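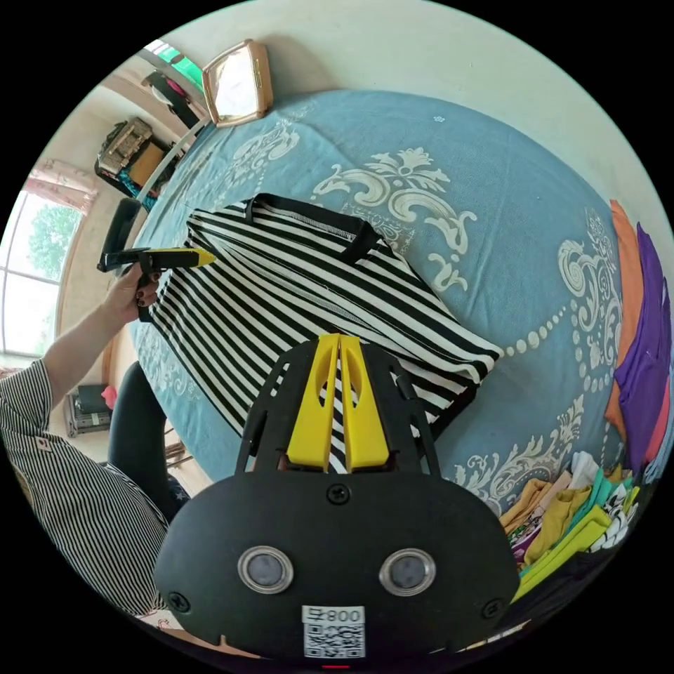

Dilani Mridha thinks the McKinnon lady was robbed, and she texted me so at 11 last night, all in capitals, before the credits had even finished. According to her, the judges made up their minds weeks ago and the whole final of Grudora was just for show. I told her to go to bed. Then I lay there for an hour arguing with her in my head, so who's the fool.

So, the final! I've been watching this thing since January, through the cold that wouldn't quit and the week the internet went down and I had to go sit in my sister's kitchen to see the semifinal. It's a comedy contest, for whoever reads my diary after I'm dead, and it started with 100 comics and ended with three. I liked maybe 18 of them. I loved two. One of those went out in the second week for a bit about dentists that I still say out loud in the car.

The three finalists each got one long set, which I thought was a great idea until the first guy came out and you could see him run out of material. He did the crowd work thing, asking a man in the front row what he did for a living, and the man said "insurance," and that was that. I felt so bad for him I went and made toast.

Then Parna. I have been a Parna person from the start and I want that written down somewhere. She did the story about her mother returning a cake to the store after the party (eaten, more or less, just the board and one corner left) and she never raised her voice once. The judges were leaning on the table. One of them had to wipe her eyes, and I don't think that was for the cameras - but Dilani says everything is for the cameras.

McKinnon went last. Good, loud, fast. Too many impressions for my taste. I laughed plenty, I'll give Dilani that much, but this morning I couldn't tell you a single line.
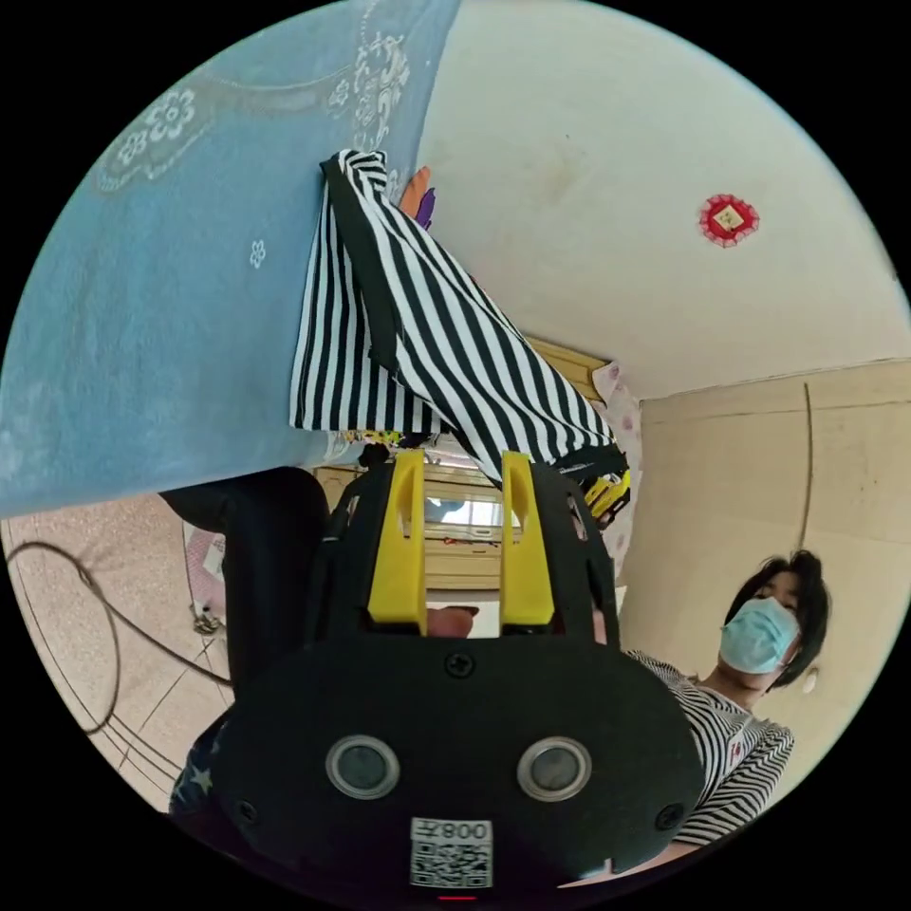
Later, after dinner

They put the vote totals up on the show's page and of course I looked. Parna won by 316. Three hundred and sixteen votes, out of the whole country! Dilani and I vote ten times each every week, so we pretty much canceled each other out, and I could have saved myself all that thumb work.

There's a tour now. All three of them, plus the host, who I find a bit much in large doses, and the closest they're coming is Istbridge on a Sunday night. The theater has 2629 seats and I'd bet it sells out by the weekend. Dilani sent me the link with no message, so I suppose we're speaking again. 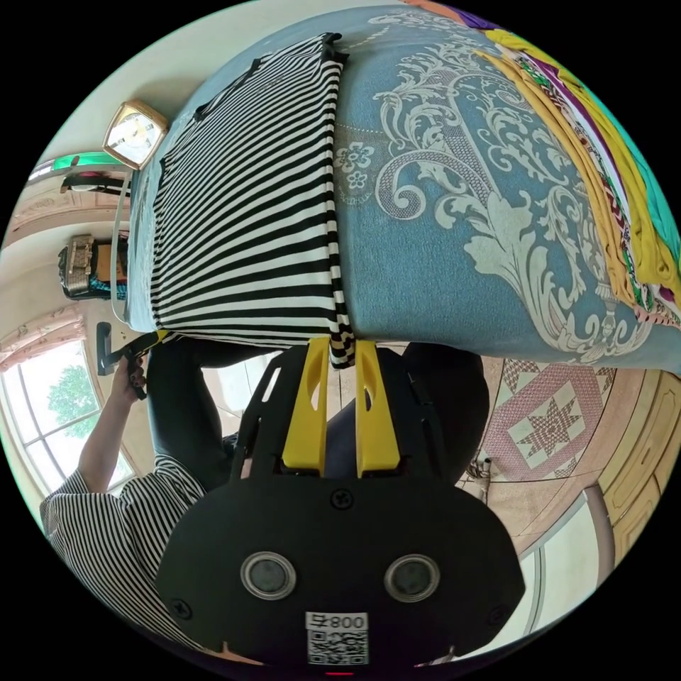 My worry is the balcony. Last time we went to see a comic there we were up so high that I watched the whole thing on the side screen, and I could have done that at home with my shoes off. If we get up early for the tickets we might do better. I've asked her to call me at seven. She'll call at six, and she'll want to go through the McKinnon set again from the top, and I'll let her, because she's buying.

Need to find out about parking.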